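Noiphan fold ranking

From the Open Handbook of Household Robotics. For the software library of the same name, see Adotia (software). For the older method based on garment corners, see Corner-first grasping.

Noiphan fold ranking (also written Noiphan ranking or simply fold ranking) is a method in robotic manipulation for choosing where a two-finger gripper should take hold of a piece of cloth that lies bunched on a soft surface, most often a bed. The method uses only the view of a color camera at the wrist. It looks for raised folds in the cloth, gives every fold a score, and sends the gripper to the fold with the highest score. It is named after Duangjai Noiphan, who described it in a technical report of the Predgate laboratory.

Background

Picking up clothing is an old problem in robotics. A rigid object has a shape that can be stored in a model and found again in the camera view. A shirt that was dropped on a bed takes a different shape every time, and most of its surface is hidden inside its own folds. Earlier methods tried to recognize a part of the garment, for example a collar, a sleeve end or a corner, and to grasp it there. They gave good results on a flat table with the garment half spread out. On beds they were less reliable. Bedding gives way under the fingers, and a white sheet or duvet has folds of its own, so a program which searches for folds can easily choose the wrong cloth.

A second difficulty is the position of the camera. A fixed camera above the bed sees the whole garment, but in the last part of the approach the arm covers the place where the fingers must close. A camera at the wrist keeps this place in view. The price is that part of every view is taken by the gripper itself, and that the bed appears tilted at changing angles while the arm moves. 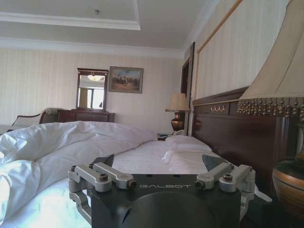 Noiphan's report treats the visible part of the gripper as a help. Because the fingertips stay in a known relation to the camera, the program can measure the distance between a fold and the closing line of the fingers directly in the view, without first calculating the position of the arm in the room. The report calls this distance the gap. All later decisions are made on the gap and on the fold scores.

Method

The procedure has four stages.

In the first stage the view is divided into garment, bedding and everything else. The part that shows the gripper is removed by a fixed mask. Furniture, walls and windows are put together in one class, and the program does not try to name them.

In the second stage the program searches for ridges inside the garment. A ridge is a line where the cloth is lighter along the top and darker on both sides. On black cloth the difference is small, and for this reason the brightness is stretched separately for the garment before the search. Without this step a bright window or a strongly lit sheet would decide the exposure, and the folds of a dark shirt would be lost.

In the third stage each ridge receives a score. The score becomes higher if the ridge is narrow enough to fit between the open fingers, if it stands across the closing direction, and if there is garment on both sides of it. The last condition was added after the first tests. A ridge at the border of the garment is often a ridge of the sheet below, with only a thin layer of clothing over it.

In the fourth stage the gripper moves toward the best ridge in short steps. After each step the ranking is made again. If another ridge has become better, the gripper changes its target, but it may do so only a limited number of times. The limit prevents the arm from going back and forth between two folds with similar scores. 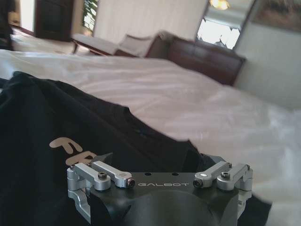 Does the method need a depth camera?

A normal color camera is sufficient. Depth can be added in the third stage to measure the height of a ridge, but the report found little benefit at short distance, where many depth sensors give no reading.

Evaluation

The method was tested at Plarkcombe, a furnished house used for trials of home robots, and later repeated in other homes, so that 16 bedrooms were included in total. The set of clothing contained 20 pieces, most of them T-shirts, light sweaters and pajamas in plain dark or plain light colors. Before each attempt a person dropped the garment on the bed from the height of the shoulder and did not arrange it afterward.

In 700 attempts, an attempt was counted as successful if the garment was lifted completely from the bed and the bedding stayed behind. Attempts where the sheet or the duvet came up together with the garment were counted as failures, even if the garment was held firmly. In 285 of the attempts the gripper changed its target at least once during the approach. The report notes that these attempts were slower than the others, but did not fail more often. Noiphan took this as the main argument for ranking again after each step.

The weakest results came from beds with a thick comforter. When the comforter rises in a high mound, a garment on its far slope is partly hidden, and the wrist has to go over the mound before the ridges can be seen. By then the fingers are already close to the cloth and there is not much space for a correction.

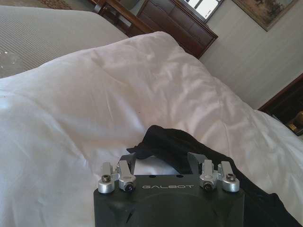

A change to the approach path was published in August of the same year. In the new version the wrist first rises and tilts forward to look over the mound, and the ranking begins only from this higher point. The change made the average attempt longer. It is switched off by default in the Adotia library, where it can be found under the option "high start".

Limitations

Fold ranking does not identify the garment and has no knowledge of its parts. It is therefore suitable for clearing a bed or filling a basket, but it does not prepare a garment for folding. Systems which fold clothes normally use it only for the first lift, and then look for a collar or a hem while the garment hangs in the air.

White clothing on white bedding remains difficult. The first stage depends strongly on color, and where the two cloths look the same, ridges of both are ranked together. Printed letters and stripes can also be mistaken for ridges, especially if the print is light on a dark ground. A filter for prints exists in Adotia, but its effect has not been measured separately.

See also

Corner-first grasping
Deformable object manipulation
Eye-in-hand camera
Visual servoing

This article was last edited on June 20, 2024.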